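Gimside Table Setting Set

A small collection of recordings about laying a table: forks, patterned handles, napkins, trays and plates on a light wooden tabletop. Version of Apr 13, 2024.

Contents

The set holds 491 recordings in 6 folders, one folder per table layout. Still images are stored next to each recording under the same number.

Items on the table

Patterned pieces. These carry a repeating diamond pattern in teal and white. In the notes they are all listed as "patterned", whichever way they point on the table. The one below has a black sleeve at its top end.
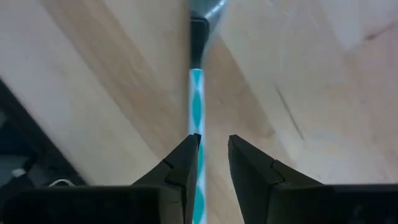
Forks. Listed by handle color where the handle can be seen, otherwise as "fork". Two forks in one layout get separate entries.

Napkins. Gray cloth, listed as "folded" or "open".

Trays and plates. Listed separately, even when one overlaps the other -- older notes had them as a single item, and the Prutari folder still does.

Layouts

Each folder has a plain text file that names the layout and the items in it. Items may start anywhere on the tabletop. A recording can stop before the table is fully laid, and those are kept and marked "partial".

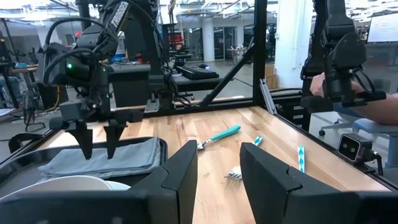

Folded gray napkin in a black tray, with a teal-handled fork out on the tabletop.

Known problems

Nearly 500 lines in the item list use the old name "stick" for the patterned pieces. Search for both names. The Eskildsen folder is missing its layout file. Notes added in December use a different column order -- check the header row before merging.

Use

Free for study and teaching. Please cite as "Gimside Table Setting Set, Iltano".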